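Caderno de oficina, janeiro
Reboco de cal, ensaios para a parede da Adcombe

9h. Cheguei e a amostra C já tinha fissurado no canto de cima. Fissura fina, de retração, não vai até ao suporte. A e B intactas. Marquei a lápis na própria placa e segui.

Traços em ensaio (em volume, cal em pasta : areia):
A - 1:3, areia de rio lavada
B - 1:3, metade areia de rio, metade areia amarela da Tretell
C - 1:2, só areia amarela
D - igual a B mais pó de tijolo, a fazer hoje

A C era de esperar, gorda demais. Mas a cor é a melhor das três e a Adcombe vai escolher pela cor, já sei como é. Ver se se chega lá com pigmento na B sem perder o resto.

Pigmento: o negro da Kiani em pasta dispersa melhor do que o pó. Com o pó ficaram grumos que só apareceram ao talochar, riscos pretos pela placa toda. Se for pó, deixar de molho de véspera e passar no peneiro. Pesar SEMPRE, não ir a olho. Na B usei 50 g para o balde pequeno e ficou mais claro do que queria depois de seco. A cal come a cor toda.

Acabamento: o que se quer é um cinza carvão manchado, com grão à vista, sem brilho. Talocha de esponja cedo demais puxa a areia e fica tudo igual. Esperar até o dedo não marcar.
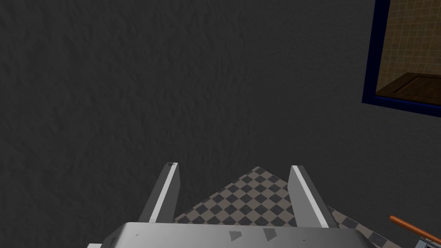 Suporte e humedecimento

O tijolo do painel de ensaio bebe imenso. Molhei ontem ao fim da tarde e outra vez hoje às 9, e mesmo assim o chapisco puxou depressa. Na obra vai ser pior, a parede apanha corrente de ar da porta. Pedir que fechem aquilo com plástico enquanto trabalhamos, já tinha dito e ninguém fez.

Chapisco mais líquido do que costumo, atirado com a colher, sem alisar. Na faixa de baixo ficou ralo, repetir antes do emboço.

Junta entre o reboco novo e o velho: cortar a direito com a rebarbadora e não em bisel, em bisel levanta. Rede só por cima dos remendos de cimento que não se conseguirem tirar. Os que saem, saem.

11h40. Fiz a D. Trabalha-se bem, mais curta que a B, agarra à talocha. O pó de tijolo era do saco aberto, pode ter apanhado humidade, anotar isso se der resultado esquisito. Tom mais quente, talvez demais para o cinza. Aplicada em duas passagens com a primeira riscada na horizontal.

Temperatura na oficina 17 graus de manhã. Com frio a sério não vale a pena avançar, a cal fica ali parada semanas. O aquecedor virado para as placas NÃO, foi o que estragou a série da Erine, secou por fora e ficou mole por dentro.

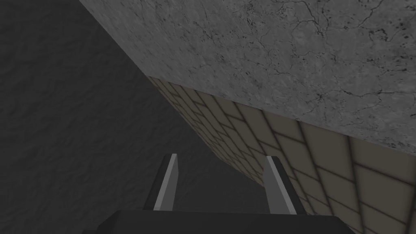

Orçamento dá 3000 para material e não chega se for tudo com cal da Tretell. Alternativa é usar a deles só na última camada e a corrente no emboço. Tecnicamente não me incomoda, desde que o emboço fique mais forte que o acabamento e nunca ao contrario.

Falta:
- borrifar as placas ao fim do dia, cobrir com serapilheira húmida
- raspar a C e refazer a 1:2,5
- lavar a betoneira como deve ser, tinha crosta de gesso no fundo e o gesso estraga-me isto tudo
- ligar à Kiani por causa do prazo do negro
- teste de risco com prego na A e na B, so quando estiverem duras

17h. Borrifadas. A fissura da C abriu mais um pouco. Na D nada por enquanto.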